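Rilline Matte Wall Paint, Olive Gray

Rilline is a water-based matte paint for interior walls and ceilings. It is made by Paltevden and sold in two can sizes. Olive Gray is the darkest green in the range and sits between Barua (a lighter sage) and Huleo (a brown-gray).

Item no. 1229
Finish: flat matte
Use: living rooms, bedrooms, hallways, home offices

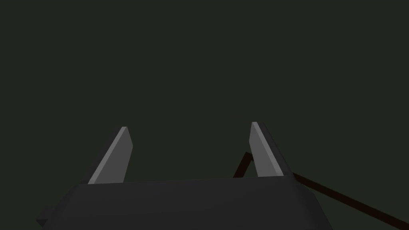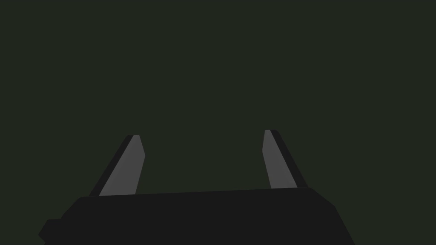 Colors on a screen differ from dried paint. Order a sample card before you buy a full can.

Details

Base: acrylic, water-thinned
Coats: 2 over a primed surface
Application: brush, roller or airless sprayer
Cleanup: warm water and dish soap
Storage: keep above freezing with the lid tapped down tight

Preparing the wall

Wash off grease and dust and let the wall dry fully. Fill nail holes, sand them flush and wipe again. Glossy paint must be dulled with sandpaper first. New drywall and patched areas need primer, and for dark shades we recommend having the primer tinted gray at the store.

Painting

Stir the can from the bottom. Cut in along the trim, then roll while the edge is still wet. Use a short-nap roller on smooth walls. Don't go back over an area once it has started to set, as dark matte colors show lap marks. If a room takes more than one can, mix them in a bucket before you start.

Care

Wait 2 weeks before cleaning. Wipe marks with a soft damp cloth and do not scrub. Rubbing leaves shiny spots on any flat paint. Keep a small jar for touch-ups.

Not suitable for showers, floors or outdoor use.

Ordering

Sample cards ship in a flat envelope. Tinted cans can't be returned. Contractors ordering 200 cans or more should ask for a quote and give color code 534.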